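Re: [refurb-list] stripping the Dell towers, what order?
Posted by Wakana Sasaki, 30 July 2024
3 min read

Hi Kamil, and hi everybody,

Kamil Beneš wrote:
> I've got a couple of old Dell towers to take apart for spares and I
> always end up skinning my knuckles on the drive cage. Do you do the
> memory first or last? And does the processor come out with the board
> still in the case?

Memory early, processor out while the board is still screwed down — that's how I do it, anyway! I lay the tower on its side with the panel off, so the board is facing up at me and I'm not fighting gravity the whole time. 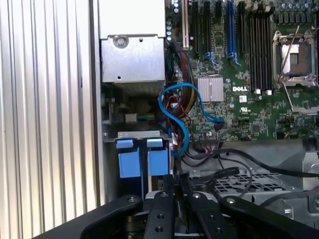
I go for the cards first (push the little blue latch back before you pull, please, I've snapped two of those), then the memory, then the processor. Lift the lever, open the frame, and pick the chip straight up by its edges. Don't slide it. Once it's out I close the frame again so nothing falls in the socket. The little finned heatsink on the chip I leave alone, it isn't worth the trouble.

As for your knuckles, the cage is where all the cables hide, so unplug what you can reach before you tug on anything. I bought a pair of thin gloves from Hirus and haven't bled since.
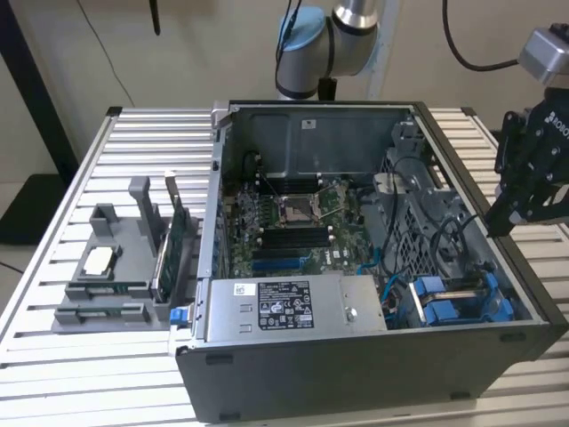

The other thing that changed my life is having a place for each part as it comes out. I used to pile everything in one Bristato tray and then spend the evening sorting memory from screws. Now the sticks lie flat in their own slots and the card stands up by its bracket, and I can see what I'm missing. An egg carton does nearly as well for the small stuff.

Eoin, do you still want power supplies? I have 11 put aside.

Wakana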